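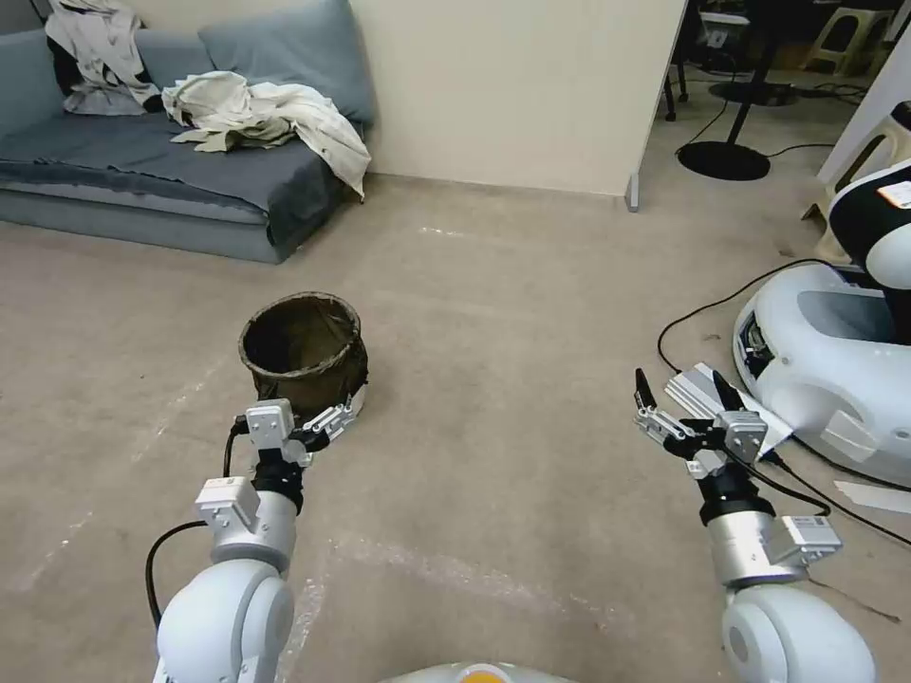 **Zwischenbericht an die Förderstelle, Projekt Trireslow**
Stand: 4. August 2019
Verfasser: Aurelio Peñalver, Betrieb Requena

Seit Januar arbeiten wir an der Frage, welche Handgriffe in unserer Wäscheannahme ein zweiarmiger Roboter übernehmen kann. Beteiligt sind 5 Mitarbeiterinnen aus der Frühschicht. Sie haben in diesem Zeitraum 109 Durchgänge begleitet und jeden davon im Protokoll bewertet.

### Stand der Arbeiten

- Korb greifen und versetzen: in der Erprobung. Der Rand bleibt schwierig, wenn der Korb schräg zum Arm steht.
- Kleidung vom Sofa aufnehmen: 27 Durchgänge, Ergebnis noch ungleichmäßig.
- Kabelführung am Boden: offen, von der Arbeitssicherheit bemängelt.

### Folgen für das Personal

Das Bücken ist für die Kolleginnen die größte Belastung, und hier erwarten sie auch die meiste Hilfe. Neu ist für sie das Warten: Der Roboter ist langsamer als sie, und der Takt der Schicht passt noch nicht dazu. Zwei Kolleginnen wünschen eine längere Einarbeitung. Diese haben wir mit der Firma Lidton vereinbart, sie dauert 4 Tage. Stellen werden in der Projektzeit nicht gestrichen, das ist mit dem Betriebsrat schriftlich festgehalten.

Die Abrechnung der Sachkosten reichen wir getrennt nach.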